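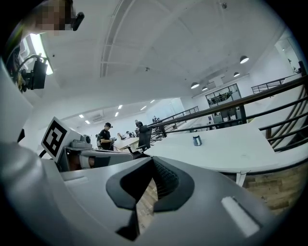 Reading time: 1 minute

About Sitesetti

Sitesetti fits out offices. We plan the ceiling, the lighting and the glass walls, order the parts and put them up. The company was started by Urho Rautiainen and Martti Riihimäki, who had both worked as electricians and were tired of being called in after the ceiling was closed.

There are 25 of us now. Ilari Kallio runs the drawing office and Tuulikki Manninen looks after orders and deliveries. If you ring before 9 am you will probably get Tuulikki.

Most of our work is open-plan rooms with white ceilings. We like dome pendants over the places where people gather, and square recessed lights where the ceiling drops lower. Sprinkler heads and other small fittings go on the same drawing as the lamps, so they can be moved on paper first. Glass-walled meeting rooms are planned at the same time - the lamps outside show through the glass, and glare is a common complaint.

Our largest job so far was the Partanen building, with 384 lamps over 5 floors. It was handed over in December. We also look after the lighting at Batau and change lamps there in the evenings.

Our store is open to customers by arrangement. Ask for Reijo Jääskeläinen, and bring a ceiling plan if you have one.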